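Household Economics and the Home, Session 4
Cleaning standards and who set them
Handout revised 8/7/19

Reading for this session: Van Leeuwen, chapters 2 and 3. The library has one copy, which means one of you has it and the rest of you have a grievance.

1. The problem of the saved hour

Piped water should have given the household an afternoon off. In Cleltham, where the mains arrived street by street, Pieter Van Leeuwen compared diaries kept before and after the tap went in. Carrying water vanished from the page. Washing, wiping and polishing moved in and took its place, with a little extra for the curtains.

Keep two terms apart in your essays:
Task time: how long one job takes, once.
Standard: how often the job is thought to need doing.
Machines and plumbing cut the first. Neighbors raise the second.
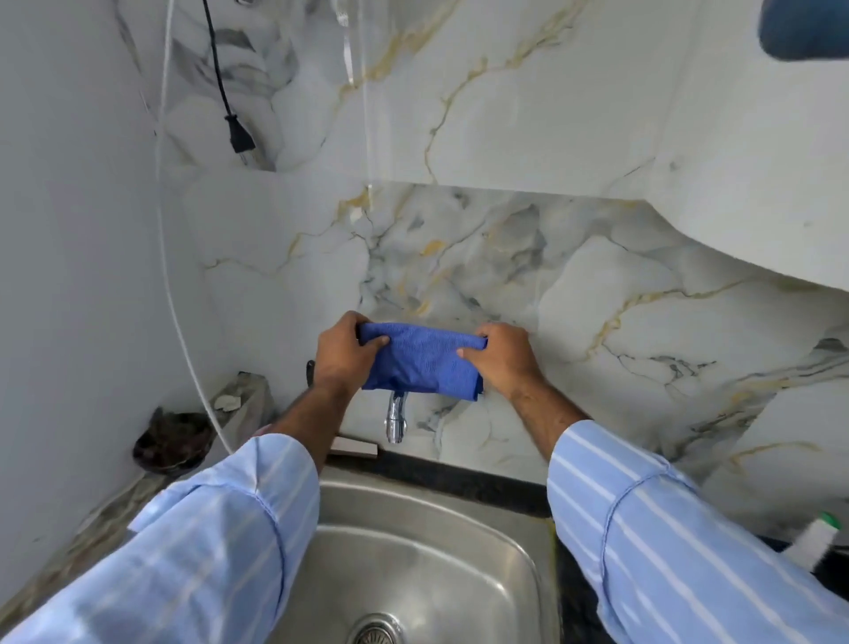 Fig. 1. Cloth and faucet: task time short, standard negotiable.

2. Selling the shine

The De Smet catalog offered 13 kinds of polish, several of which seem to differ mainly in the lid. Its October supplement went to 2,000 homes and warned readers that guests notice the taps first. No guest is on record as saying so. Sales in Stornthorpe rose anyway.

Peadar Ó Flaithearta argues that the supplement invented the worry and then sold the cure. Van Leeuwen thinks the worry was already there and De Smet merely put a price on it. You are allowed to side with either. You are not allowed to write that "both make good points" and go to lunch.

3. Surfaces that show everything

Shiny finishes matter to this argument. A dull stone sink could go a week without comment — a bright one reports on you daily. Ó Flaithearta calls this "the tattling kitchen," a phrase he likes enough to use on every other page.
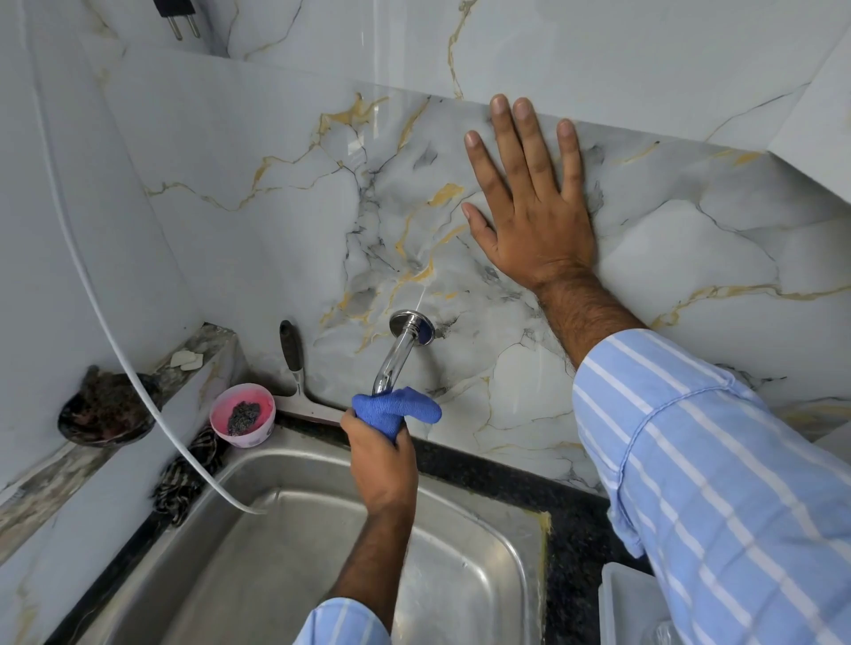 4. The Clukness survey

The survey reached 850 households and asked how often the kitchen was "properly" cleaned. It did not say what properly meant. Answers ran from twice a day to "at Easter." Treat the averages with care, and read the margin notes in the appendix, where people explain what they think of the question.

For next time: keep a diary of your own cleaning for one week. Blank pages are data. Bring them.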